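Chapter 4
Planning and Paying for Equipment

Most first-time buyers of automation start with the arm. They compare reach, payload and price, pick a model, and then find that the rest of the money has to cover everything the arm needs in order to do a job. This chapter works in the other order. It begins with the task and the tool that touches the part, and gets to the arm last.

By the end of the chapter you should be able to write an equipment list for a small cell, sort each item into purchase cost or running cost, and set a reserve that you can defend to the person signing the order.

4.1 Start at the fingertips

The end effector is often a small line on the quote, but it decides a good deal of what follows. Finger shape limits which parts can be picked up. Finger surface affects grip and wear. The size of the housing takes up room that the part, the fixture and any camera also need. A gripper that is held in the hand can be tried in an ordinary office before any floor space has been set aside, and a buyer can learn a lot from that at low cost.
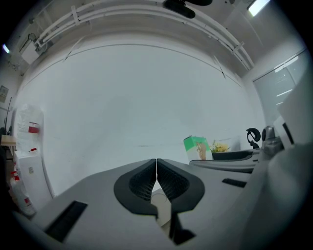

Figure 4.1 Hand-held gripper with its two black fingers together. The inner faces of the pads are textured.

Finger pads should be budgeted as consumables. In the Skindale case, which we follow through this chapter, the planner Severyn Ostapchuk listed a single set of pads under purchase cost and none under running cost. The plant replaced pads up to 29 times in the first year. Each set was cheap. The trouble was that no budget line existed for them, so every order went through the approval process meant for capital items, and the cell stood idle while the paperwork moved.

4.2 What the quote leaves out

Skindale asked two suppliers, Drunby and Grerneck, to price the same cell. Drunby came in lower. Its quote covered the arm, the controller and one gripper. Grerneck included guarding, mounting plates, cables and operator training – items Skindale would have had to buy in either case. With those added to the Drunby figure, the arm itself made up 47 percent of the total.

Before comparing quotes, put both on the same list. Mark each item as included, extra or missing. Ask for delivery times in writing, including those for spare parts. Skindale placed its order in December and had not allowed for the holiday shutdown at either supplier.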